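Home » Community » Local News

Swap shelf in Eder outgrows its table

2023-06-29

The free swap shelf at the Rosser Street hall in Eder will move to a larger room next month after a busy spring, organizers said this week.

The shelf opened in the back office as a single table where people could leave small household things and take whatever they could use. It has logged 2,381 items since it opened. Of those, 1,516 have gone home with someone new. The rest are in boxes and bins waiting to be sorted before the move.

Most of what comes in is small. Books and boxed games make up a large share, followed by gift wrap, craft supplies, toys and packaging that people think is too good to throw out. Cloth bags have become one of the most requested things, mainly for gifts and for keeping game pieces and beads together.

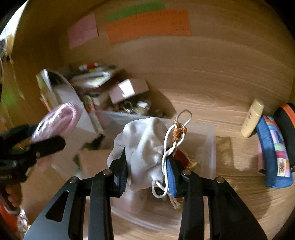

By the Prarkatow Weekly news desk
Staff report

A white drawstring bag with a bit of copper-orange braided thread tied around its cord was among the things at the sorting table, over a clear plastic bin. Books and boxes were piled up behind it, along with a roll of patterned paper, and sticky notes were up on the wall.

Sorting takes place in the late afternoon through the end of June. Small loose items go into clear bins so visitors can look through the sides before digging. Books are kept apart from toys, and anything with missing parts gets a label saying what is missing — a rule added in the spring after several puzzles came back.

The new room is on the ground floor of the same building, next to the Uva reading room, and has a separate door to the parking lot. It has space for 15 shelves. The current office has 4. The hall is not charging the shelf for the extra space this year.

Donations will be paused while the boxes are carried over. People who have already set things aside are asked to hold on to them until the new room opens. Bags left outside the door during the pause will not be taken in.

Once the shelf reopens, visitors may take up to five items per visit, the same as now. There is no sign-up and no charge. Clothing, large furniture and anything with a power cord are still not accepted, though cloth bags, scarves and fabric scraps are fine if they are clean.

Clear bins with lids are also wanted for the new shelves. They can be dropped off at the front desk of the hall during regular office hours, including during the pause.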